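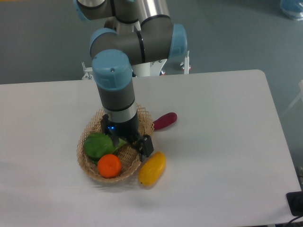 Kenomberg two-finger gripper, bench kit

Supplied by Cluvbridge. Part no. 337

The bench kit is for buyers who want to try the Kenomberg on their own arm before ordering for a full line. It bolts to a standard tool flange and takes its power through the wrist. The status light on the body is blue when the gripper is powered and talking to the controller.

We compared it with the Grarport gripper on mixed produce, using the same arm, the same controller and the same basket. Both were run with 3 grip settings. The Grarport closes faster. The Kenomberg is easier to set up and kinder to soft skins at the lowest setting. Round fruit can be held between the fingers without changing the pads.
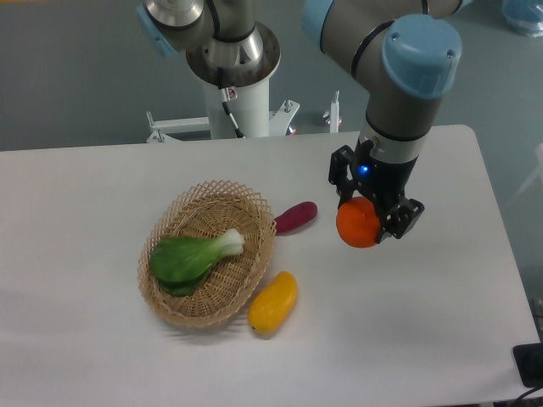
Boateng wrote in to say that the lowest setting is too weak for anything long and heavy, and that he keeps his on the middle one all day. He would also like the pads sold singly.

Pads are sold in packs of 2 and fit without tools. Wipe them with a damp cloth and let them dry before use. Do not use solvent.

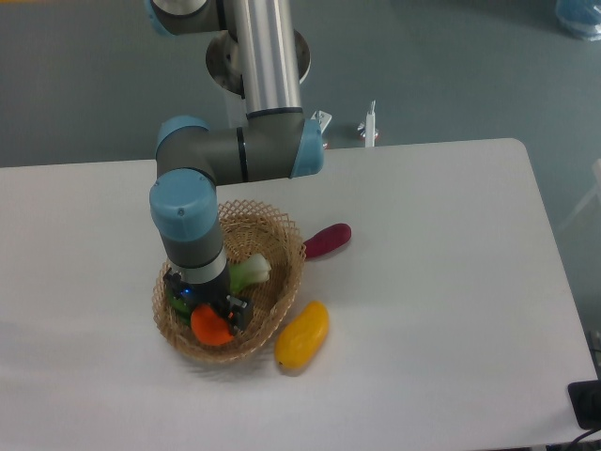 Clearance matters more than grip force when you are picking from a container. Measure the inside of yours before you order, and allow for the gripper body as well as the fingers. An open basket with a flared rim, like the woven one we use, lets the fingers angle down among the produce from straight above. Deep crates with upright sides need the extension plate, sold separately.

In the box: gripper, flange adaptor, wrist cable, one pack of pads, 8 screws, printed guide.

Not included: arm, controller, power supply.

Kits ordered in September ship with the newer cable. Earlier cables still work but cannot be used with the extension plate.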